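Jesteck Terraces and Cellars: Visitor Questions

Where are the Jesteck terraces?

The terraces lie on the south-facing slope between the village of Ongart and the lake landing at Porport. The lowest rows start just above the lakeside road. The highest are at an altitude of 500 metres, below the edge of the forest.

How do I get there by public transport?

Take the regional train to Porport and leave by the lake exit. The footpath to the terraces starts behind the goods shed and is marked with yellow signs. Bus 14 runs from the station forecourt to Ongart, which suits visitors who would sooner walk downhill. The bus does not run after 19.00.

Can I come by car?

The car park at Ongart is open to visitors. Parking on the vineyard tracks is not allowed at any time, as they are working roads and are used by tractors and the harvest monorail. Coaches must stop at Porport.

How long is the walk?

The main path from Ongart to Porport takes 2 hours at a steady pace, without stops. The surface is concrete on the upper part and packed gravel below. There are several flights of stone steps, some of them without a handrail. The path is not suitable for wheelchairs or pushchairs. A level section, open to both, leaves from the Ongart car park and returns the same way.

When is the best time to visit?

The path is open all year. From June the vines are in full leaf and there is little shade at midday. During the harvest some sections are closed for short periods, and the closures are posted at both ends of the path. In winter the steps are not gritted.

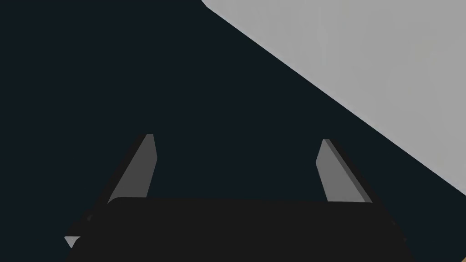

What is the difference between the Drustum and the Porport cellars?

The Drustum cellar is the older one, built in 1933 as a shared press house for the growers of Ongart. It handles white wines only. The Porport cellar takes the red grapes from the lower rows and also holds the bottle store — tastings of older vintages are therefore given at Porport.

Do I have to book a tasting?

Single visitors and small groups can come without booking during opening hours. Groups of 14 or more must book in advance and are received at Drustum. Both cellars are closed on Monday.

What does a tasting include?

The standard tasting consists of white wines from the current list, with bread and water. Local cheese can be ordered for an extra charge. Spittoons are provided. Grape juice is served to children and drivers on request.

May I pick grapes along the path?

No. All the plots are privately owned and the fruit is sold by weight to the cellars. This also applies to bunches left on the vine after the harvest, which may be kept for late wines.

Are dogs allowed?

Dogs are allowed on the path on a lead. They are not allowed in the press room or the bottle store.

Can wine be sent abroad?

Wine bought at either cellar can be sent to most neighbouring countries. The buyer pays carriage and import duty. Magnums are not sent by post and must be collected from Porport.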